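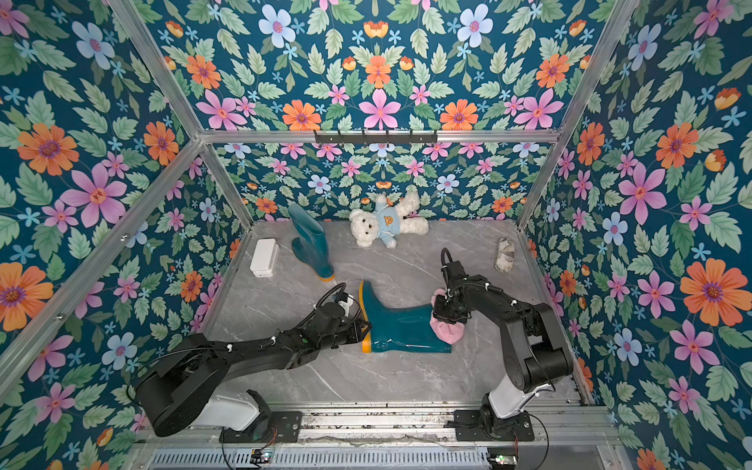 작업 일지, 2026년 2월 9일

오늘은 장화 닦기. 왼팔이 누워 있는 장화의 입구를 누르고 오른팔이 분홍색 천으로 발등 쪽을 문지르는 작업이다. 말로 하면 한 줄인데 이 한 줄에 12월부터 매달려 있다. 그 사이에 정책 모델을 두 번 갈아엎었고, 제어 루프는 세 번 고쳤고, 나는 점점 말수가 줄었다.

아침에 출근해서 제일 먼저 한 일은 밤새 돌린 학습의 손실 곡선을 보는 일이었다. 예쁘게 내려갔다. 예쁘게 내려간 곡선을 보고 기뻐하던 시절이 나에게도 있었다. 지금은 그냥 체크포인트 번호를 적는다. 검증 손실이 제일 낮은 것과 실제 팔에서 제일 잘 움직이는 것이 같았던 적이 거의 없어서, 마지막 것과 중간 것 두 개를 다 올려서 돌려 보기로 했다.

시연 데이터는 지금 1047개다. Bodin 쪽에서는 이 정도면 충분하다고 한다. 충분하다는 말의 근거를 물었더니 비슷한 작업에서 충분했다고 한다. 비슷한 작업이 뭐였는지 찾아보니 접시 닦기였다. 접시는 안 휜다. 고무장화는 목 부분이 눌리면 눌리는 대로 모양이 바뀌고, 힘을 빼면 제 마음대로 돌아온다. 이걸 비슷하다고 부르는 사람과 같은 계획표를 보고 있다는 사실이 가끔 무섭다.

오전: 인식

Nemusora 인식 모듈을 새 버전으로 올렸다. 릴리스 노트에는 "반사 표면에서의 강건성 개선"이라고 적혀 있다. 강건성이라는 단어는 벌금을 매겼으면 좋겠다. 우리 장화는 청록색에 광택이 있고, 뒷벽과 옆벽의 꽃무늬 벽지도 바탕이 짙은 청록이다. 분할 마스크를 켜 보니 세워 둔 장화의 목이 벽지 쪽으로 번져 나갔다. 이전 버전에서도 번졌다. 이번에는 경계가 더 매끈하게 번진다. 개선이라면 개선이겠다.

벽지를 회색으로 바꾸면 오늘 안에 수치가 올라간다는 건 다들 안다. 바꾸지 말자는 쪽이 나였고 지금도 생각은 같다. 회색 벽 앞에서만 되는 걸 된다고 적고 싶지 않다. 다만 오늘 같은 날은 내가 왜 그랬나 싶기도 하다.

천은 의외로 잘 잡힌다. 분홍색이 배경 꽃에도 있으니 헷갈릴 줄 알았는데, 그리퍼 근처라는 위치 정보에 많이 기대는 것 같다. 확인하려고 어텐션 맵을 뽑아 봤다. 그럴듯한 그림이 나왔다. 어텐션 맵은 언제나 그럴듯한 그림이 나온다. 이걸로 뭘 증명했다고 쓰지는 않겠다. 제대로 하려면 천 색을 바꿔서 다시 돌려야 하고, 그건 내일 할 일에 적었다.

곰 인형도 한마디. 뒷벽 가까이에 하늘색 스웨터 차림으로 두 팔을 들고 누워 있는데, 새 모듈이 이걸 자꾸 조작 대상 후보에 올린다. 신뢰도가 누운 장화보다 높게 나온 프레임도 있다. 사전학습 데이터에 인형이 얼마나 많았으면. 후보 필터에 작업 영역 제한을 걸어서 막기는 했지만, 이런 식으로 막은 구멍이 벌써 여러 개라 설정 파일이 점점 변명문처럼 읽힌다.

오후: 제어

정책은 좋든 나쁘든 동작 묶음을 한 번에 내보낸다. 묶음과 묶음 사이 이음매에서 오른팔이 움찔하는 문제가 지난주부터 있었다. 앙상블 평균을 걸면 움찔거림은 줄어드는데 대신 닦는 동작이 뭉개진다. 왕복 운동의 앞뒤가 평균이 되면서 천이 제자리에서 떨기만 한다. 당연한 결과다. 왼쪽으로 가자는 의견과 오른쪽으로 가자는 의견을 평균 내면 가만히 있자가 된다. 회의랑 똑같다.

그래서 평균을 끄고, 새 묶음이 도착하면 현재 관절 속도에서 이어 붙이는 쪽으로 바꿨다. 로그를 까 보니 추론 지연이 보통 43밀리초인데 가끔 170밀리초까지 튄다. 튀는 순간과 움찔하는 순간이 대체로 겹친다. 대체로다. 안 겹치는 것도 있어서 원인을 찾았다고는 못 하겠다. 지연만큼 묶음의 앞부분을 버리게 했더니 육안으로는 나아졌다. 육안으로 나아졌다는 말을 남이 하면 내가 제일 먼저 물고 늘어지니까 여기에만 적어 둔다.

왼팔은 다른 의미로 골치다. 시연에서 사람은 장화가 밀릴 때마다 누르는 힘을 조금씩 바꿨다. 그런데 기록된 건 위치 명령이고, 힘은 목표 위치와 실제 위치의 차이 속에 숨어 있다. 정책이 이걸 배웠느냐고 하면, 평균적인 누르기 하나를 배웠다. 오른팔이 세게 문지르든 살살 문지르든 왼팔은 한결같다. 양팔 협응이라고 발표 자료에 쓰여 있던데, 내가 보기에는 두 팔이 같은 셀에 근무하는 정도다.

관절 전류를 입력에 넣어 보자는 얘기를 12월에도 했었다. 그때는 잡음이 심하다고 뺐다. 잡음이 심한 건 맞다. 하지만 지금 정책은 장화를 누르고 있는지 허공을 누르고 있는지도 영상으로만 판단하고, 그 영상의 상당 부분을 자기 팔이 가린다. 잡음 섞인 신호라도 없는 것보다는 낫지 않을까. 이것도 짐작이니까 한쪽만 넣은 것과 둘 다 뺀 것을 같은 시드로 돌려 봐야 한다.

평가 기준에 대해서

Clivstead에 보낼 보고서 초안에 성공률이 72퍼센트라고 되어 있다. 이 숫자가 어디서 왔는지 오후 늦게야 추적했다. 성공의 정의가 "천이 장화에 닿은 상태로 정해진 시간 동안 유지"였다. 닦였는지는 아무 데도 없다. 천을 장화에 걸쳐 놓고 가만히 있어도 성공이다. 위에서 말한 평균 건 정책, 제자리에서 떨기만 하던 그 정책이 이 기준으로는 점수가 제일 좋다. 화가 난다기보다 힘이 빠졌다.

기준을 바꾸자고 메시지를 길게 썼다가 지우고 짧게 다시 썼다. 천이 지나간 면적을 궤적에서 추정하고, 발등 쪽 영역을 얼마나 덮었는지로 재자는 내용이다. 완벽하지 않다. 접촉 없이 위로만 지나가도 면적은 올라간다. 그래도 떨기만 하는 놈이 1등을 하지는 않는다. 답은 아직 없다. 숫자가 내려갈 테니 반가운 제안은 아닐 것이다.

궤적 계획기도 잠깐 봤다. Bridholm 라이브러리의 충돌 검사가 팔에 감긴 케이블을 모른다. 모델에는 링크만 있고 케이블은 없다. 오른팔 그리퍼 위로 도는 코일이 왼팔 쪽으로 뻗을 때 제일 신경 쓰이는데, 계획기 화면에서는 여유가 넘친다. 일단 손목 주위에 캡슐을 하나 씌워서 부풀렸다. 캡슐을 키우니 이번에는 시작 자세부터 충돌이라고 거부한다. 반경을 줄이고, 또 줄이고, 통과되는 값에서 멈췄다. 그 값에 물리적 의미가 있는지는 묻지 말자. 주석에는 "임시"라고 썼다. 같은 파일에 "임시"가 이미 꽤 많다.

내일 할 일

천 색 바꿔서 인식 다시 돌리기. 벽지는 그대로.
관절 전류 입력 실험, 시드 고정.
추론 지연이 튈 때 GPU에서 다른 게 돌고 있는지 확인. 시각화 도구를 의심하는 중.
중간 체크포인트도 새 기준으로 다시 채점.
보고서의 72퍼센트 옆에 성공의 정의를 각주로라도 달기. 안 받아 주면 본문에 쓰기.

퇴근 전에 마지막 체크포인트를 한 번 더 돌렸다. 로그는 저장했고 영상은 내일 본다. 지금 보면 좋게 볼 것 같아서.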